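Toalla de rizo

La toalla de rizo es un paño de superficie cubierta de bucles, usado para secar. Los bordes suelen rematarse con una cenefa más lisa.
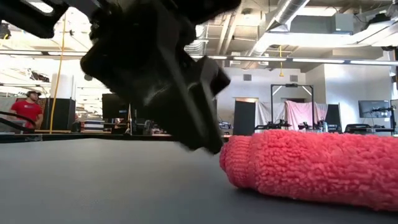 Plegado

Se dobla a lo largo y después se enrolla o se pliega en 2 o 4 partes.
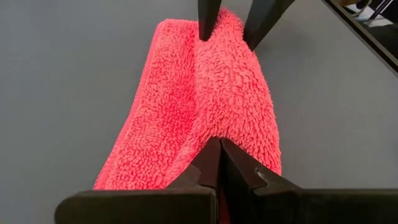 Toalla de color rosa coral con un pliegue longitudinal.

Las piezas pequeñas se doblan una sola vez, con los extremos tensos.

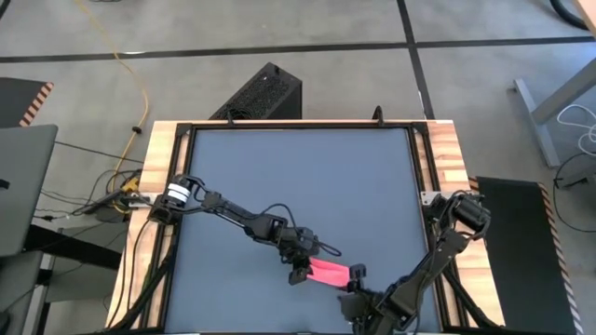
¿Conviene usar suavizante?
Es mejor evitarlo, pues reduce la absorción del rizo.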